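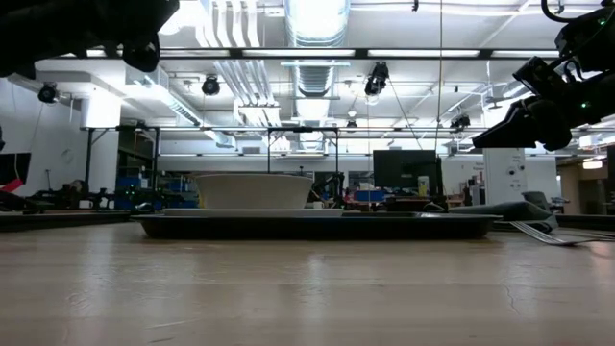

Kuller Table-Service Demonstration Kit
Two-arm teleoperation bundle for collecting manipulation examples
Sold and supported by Drollstead Automation

Price: on application
Availability: built to order
Page last revised: September 9, 2021

Overview

If you've come to this page from the manufacturer's brochure, you've read that the Kuller kit lets you "teach a robot to set a table in an afternoon". We sell the kit and we'd ask you to set that sentence aside. What the kit does is record a person driving two arms through a task, with the camera streams and joint positions lined up in time, and write the result to disk in a form most training code can read. Whether a policy trained on those recordings will set your table is a separate matter, and the answer depends on your data, your model and how fussy you are about forks.

We stock it anyway. The recording side is solid, the grippers stand up to a working day, and it's priced below the other bundles we've tried. Those are the claims we're prepared to put our name to.

What's in the bundle

Two follower arms with parallel grippers, black
Two leader handles, counterweighted
Recording workstation with the Elitz capture software installed
Camera mounts and cabling (cameras quoted separately)
Foot pedal for start, stop and discard
Place-setting props: tray, plate, bowl, napkin, fork
Printed task cards in English and French

What's not in the bundle

A table. You'll need one that doesn't wobble, and you should think about the finish. A glossy top throws the overhead lights straight back at a low camera, and a policy will happily learn to rely on a reflection that isn't there in January.

Compute for training. The workstation records and replays. It won't train anything worth having.

Operators. See below, because this is where the money goes.

How many demonstrations?

The manufacturer's figure is 117 for the starter task, placing the bowl on the plate. We repeated that in our own demo room. With the props laid out just as the card shows, 117 recordings gave us a policy that looked very good. Then Siebe Dierckx moved the tray a hand's width to the left and it looked very bad.

Going to 301 recordings, with the tray, plate and bowl shifted between takes, got us something we'd show a customer without crossing our fingers. The napkin was harder. Cloth folds differently each time it's put down, and the gripper tends to take either one layer or the whole lot plus the tray rim. We stopped at 4000 napkin recordings spread over several operators, and we're still not satisfied. If a vendor tells you cloth is solved, ask to fold it yourself before they press go.

The fork sits somewhere in between. It's thin, it's shiny and it lies flat, so the fingers have to come down almost to the table surface to get under it. New operators scrape. Budget for replacement finger pads.

Notes on operators

The leader handles are comfortable for the first hour. After that, recordings get shorter, jerkier and less alike, and the software has no opinion about this whatsoever. Mirjam Geerts runs our training days and caps a sitting at forty minutes. Customers who ignore the cap send us data full of dropped bowls and ask what's wrong with the arms.

Two operators will also set the same place in two different ways. One comes at the bowl from above, the other from the side, and a model trained on both may try something halfway between. Agree on a method first and write it on the card. Then look at the recordings, because people agree to things and go back to their habits.

The discard pedal is too easy to press. Joni Kinnunen lost most of a morning's work to it. We now fit a guard before shipping, at no charge, and the manufacturer has been told.

Capture software

Elitz records reliably. In our longest test we had 163 takes back to back with no dropped streams, which was better than we expected. Replay is useful and quick.

The "quality score" it assigns to each take is another story. As far as we can work out, it rewards short duration and smooth motion. A take where the operator glides briskly past the fork and closes on nothing scores beautifully. Don't filter on it. Watch your takes, or at least watch a sample from each operator each day, and tag them by hand.

The automatic labelling add-on is extra. We don't recommend it at present and won't include it in a quote unless you ask.

Cameras and room

Overhead cameras give good coverage of the tabletop, but they lose the gap between the fingers whenever the gripper is over the object, and that's usually the moment you care about. Add a low side view if you can. It's poor at judging distance across the table and very good at showing whether a bowl has left the plate.

A busy background is fine and may even help. What hurts is a background that's busy in one place only. If all your recordings come from one bench facing one wall, test somewhere else before you tell your manager it works.

Specifications

Configuration: two follower arms, two leader handles
Gripper: parallel, replaceable finger pads, status light on housing
Recorded streams: joint position, gripper opening, pedal events, video
Storage: removable drives, customer supplied
Mounting: clamp or bolt-down, specify when ordering
Warranty: one year on arms, six months on grippers, none on finger pads

Compared with the De Graaf bundle

De Graaf's handles are nicer, and its arms are quieter. Its file format is closed, and exporting takes longer than recording did. Jozef Verstraete in our service department prefers it mechanically and says so to anyone who rings. For a group that intends to keep its data for years we'd still choose the Kuller, mainly for the open files.

Before you order

Ask us for a trial day. Bring your own crockery and your own cloth, and plan to drive the arms yourself. We'll give you the raw recordings to take away, including the failures. A fair number of visitors decide after a trial day that they need one arm, or a better jig, and we'd sooner sell them that.

Quotes and trial bookings: ask for Nelly Inga in sales.

Spare parts
Finger pads, pair
Gripper cable, replacement
Pedal guard (included with new kits)
Prop set, complete
Bowl, single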